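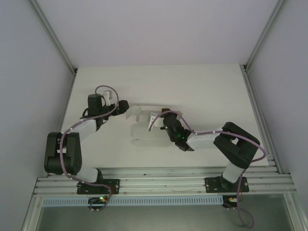

Two arms, one white thing between them.

Thursday, late. Day four of trying to sleep like a normal person, and I got 5 hours last night, so I'm calling it a win. Woke at 3 anyway and lay there listening to the freight train go through Iltmont, then gave up and made toast.

I've been doing the no-screens-after-nine thing, which mostly means I stare at the ceiling and redo old arguments. (I won all of them.) Tried counting backward from 2,000 like the library book says and got down to 613 before I noticed I was wide awake and kind of enjoying it! Pretty sure that defeats the purpose.

Cut the coffee down to one cup, before ten. The headache was awful Monday and much better today. I did cave and get a black tea at the place by the Skostton bus stop, but it was a small one and it was mostly milk.

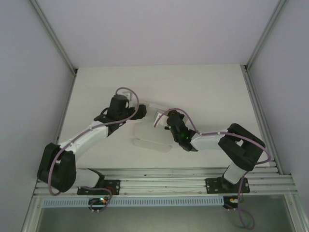
White table, gray walls, both arms meeting in the middle.

Moved the bed away from the window tonight - big job, found two socks and a library card from before I moved here. The room looks backward now and I've already banged my shin on the corner. But the streetlight doesn't hit my face anymore, so it stays.

Also washed the heavy blanket. It took three rounds in the dryer and it's still damp along one edge, so that edge is going by my feet.

Tomorrow: call about the pillow return, buy bread, no napping on the couch after work no matter how good it looks. Lights out at 10:30. It's 10:50 now. Oh well.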